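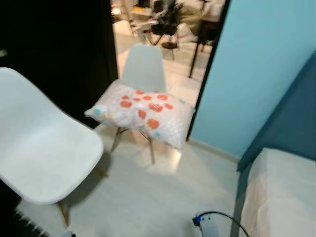
Pillow on a hard shell chair, good or bad idea?

cavby300
I have two white molded chairs with wooden legs. The seat is too hard for me after one hour, so I put a normal pillow with orange-red spots on one of them. It hangs over the front and moves when I turn. Should I buy a real seat pad?

gurnine
Yes, buy a pad. A bed pillow is too big for this seat and you will always slide.

fanano_3652
I don't agree. I use a pillow for three years — no problem. Fold it in half and put it behind your back.

gurnine
Behind the back is a different thing. The question was about the seat.

cavby300
Thank you both. I tried folded on Tuesday and my back is better, but the seat is still hard. Is a round pad okay, or must it have the shape of the shell?

fanano_3652
Round is fine. Look for one with a non-slip bottom.

gurnine
Shaped is better, the round one leaves the front edge free and it presses the legs.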